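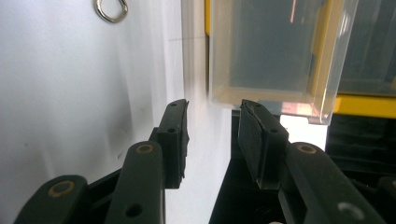 图 9-1 黄色框架里的透明塑料盒

第九章 小东西放哪儿：抽屉、格子与回形针

五月修订 文/玛拉玛·巴克斯特（Marama Baxter）

上一章我们把衣柜和书架折腾完了，大件都有了去处，我猜你现在挺得意的。我当年教到这儿也得意，第一届学员交上来的作业照片都漂亮得很，书脊对齐，毛衣叠成小方块，结果一拉开书桌中间那个抽屉：图钉、橡皮筋、旧钥匙、半截铅笔、几枚外国硬币，全搅在一块儿！这一章就来对付它们。

先说好，本章用到的东西很少。一块白色的板子（白桌面也行），一个带小抽屉的零件收纳柜，一把回形针，彩色的最好。收纳柜我喜欢透明抽屉的那种，五金店卖给修东西的人装螺丝用的，拿来装文具一样好使。教室里用的是黄框黑顶、上面带提手的一款，三排三列，一共9个抽屉。你家里要是只有月饼盒和酸奶杯，也可以跟着做，把“抽屉”两个字换成“盒子”来读就成。

9.1 从一小堆开始

很多人整理小物件的第一步，是把抽屉整个拎起来往床上一倒。我以前也这么干，倒完以后坐在床边发呆，到晚上要睡觉了，又用手拢一拢原样捧回去。后来我的同事奥卢瓦塞温·阿克潘（Oluwaseun Akpan）看不下去了，说你一次抓一小把不行吗？行，太行了。一小把摊在白板上，什么是什么一眼就看得出来，电话响了要走开，剩下的也还好好待在原处。

所以本书里所有和小物件有关的练习都从“一小堆”起步。多小算小？你伸手在桌上画个圈，圈里放得下，东西又基本不叠在一起，就够了。底下垫白色是我的偏好，深色的垫子找黑夹子找得眼睛疼，花桌布更别提。板子最好比那一小堆宽出许多，两边留点空地，手有地方搁，分出来的东西也有地方暂时待着。

再说收纳柜摆在哪儿。我主张竖着放在板子靠里的那一头，抽屉正对着自己，小堆放在身前，中间留一段空。有学员喜欢把柜子摆在手边，说拿着顺手，可是放在侧面就得扭着身子看抽屉，弄上20分钟脖子就提意见了。左撇子和右撇子在这件事上倒没什么分别，柜子居中，谁用都一样。

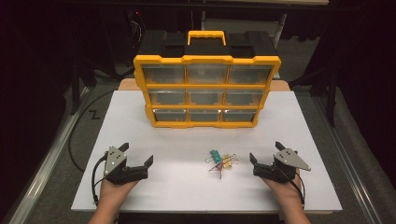
摆好以后先别急着动手分，坐下来看一会儿。我知道听着像废话，可是我每年都见到有人一坐下就开始拉抽屉，拉开一个放两枚，再拉开一个放三枚，放到后头想起来前面那格该换个用途，于是又全部倒出来。看的时候心里问一句：我平时伸手找它们，是按什么找的？

拿回形针来说，多数人找的是“一枚回形针”，颜色无所谓，那就全放一格，完事。要是你跟我一样，习惯用颜色区分文件（我给没付的账单夹一种颜色，付过的夹另一种），那按颜色分开才有意义。做手工的人可能更在意大小。没有哪种分法天生高级，我见过有人按彩虹顺序排得极美，三天以后全乱，那位学员自己也笑：排的时候光想着好看了。

9.2 格子的分配

柜子到手，第二个容易犯的毛病是非要把每一格都填满。空着的抽屉让人心里痒痒，总觉得浪费。我的建议是头一个星期至少空着一排，等用过几天，你自然知道缺哪一格。家里的小东西是会变的，孩子开始上美术课，忽然就多出一堆磁铁；换了工作，名片又没用了。

具体分配的时候，我用的是这么几条：

天天用的放中间一排，伸手就够得着，眼睛也正好看得到。

沉的放最下面，比如螺丝、硬币、一大把钥匙。竖着的柜子头重脚轻，拉抽屉的时候容易往前栽，我被砸过一次脚趾，印象深刻。

一年用两三回的放最上面。

还有一格我叫它“过路格”，专门收那些眼下不知道该归谁的东西。过路格每个月清一次，清的时候要是还不知道它是什么，那多半可以扔了。阿克潘不同意我这一条，他主张不设过路格，认为有了这一格，大家就什么都往里塞。我们俩为这个争了好多年，你两种都试试，觉得哪种舒服就用哪种。

至于标签，透明抽屉可以先不贴。隔着塑料看得见里头有东西，只是看得不大真切，颜色浅的更是糊成一团，所以等位置固定下来，还是写个小条贴在抽屉面上比较省心。字写大一点，写你嘴上会说的叫法。我母亲管图钉叫“揿钉”，她那一格就写“揿钉”，别人看不懂没关系，她自己找得到。 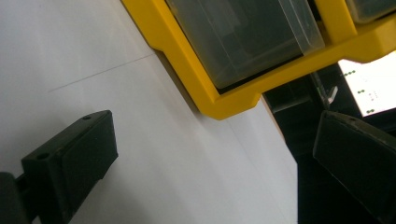 说到这里顺便讲讲柜子靠着什么放。靠墙放最稳当，后背有依靠，拉抽屉的时候也不会一路往后退。不过墙根往往光线差，塑料框一挡，底下那一圈全是影子，小东西掉进去要趴着找。我家的办法是把柜子往外挪一掌宽，再在旁边放一盏小台灯。带提手的就更方便了，要用的时候整个拎到桌上，用完拎回去，抽屉要推到底再拎！这句话请用笔画线。推没推到底用手指挨个按一遍就知道，不费什么工夫。

9.3 收回去的那一下

整理书大多写到“分好了”就结束，可日子里最要紧的动作发生在后头，就是用完以后放回去的那一下。你想想，拿的时候人有动力，急着夹文件嘛，再难开的抽屉也会拉开。放回去的时候什么动力都没有，手里捏着一枚回形针，离抽屉还有一臂远，随手就搁桌角了。

因此我请学员做作业时，专门记“放回去要几个动作”。走过去、拉开、放进去、推上，四个动作，对一枚回形针来说嫌多了。常用的那一小撮，不妨在桌面上给它一个敞口的小碟，碟子满了再一起送回抽屉。小碟别买大的，大碟过两个星期就变成了从前那个抽屉，这个教训我交过学费，在第十二章里再细讲。

也有人问能不能一边看电视一边分。能啊，我自己就常这样，只是眼睛离开的时候手也停一停，要不然大头针就跑到回形针那格去了，下次伸手进去会疼的。家里有小小孩的，分的时候把门关上，收完蹲下来看一遍地板，这一步不要省。

练习

一、找一块浅色的板子或桌面，从你最乱的抽屉里抓一小把东西摊开。先看一会儿，写下你平时是按颜色、大小还是用途去找它们的，再动手。

二、给你的收纳柜（或者一排盒子）画一张格子图，用铅笔写上每一格打算装什么，至少留一格不写。一个星期后再看这张图，改掉不对的地方。改得多不丢人，我自己的那张橡皮都擦破了。

三、把柜子先放在正前方用一天，再放到侧面用一天，记下哪天更愿意把东西放回去。

做完练习二的同学请把格子图留着，下一章讲厨房里的瓶瓶罐罐时还要拿出来用，调料和螺丝在这件事上是亲戚。参考的格子图样见书后第241页，只当个参考，别照抄。

《居家整理入门》 Fistville 出版 · 版权所有，未经许可不得转载 · 来信请寄 Fistville 读者服务部 · 返回顶部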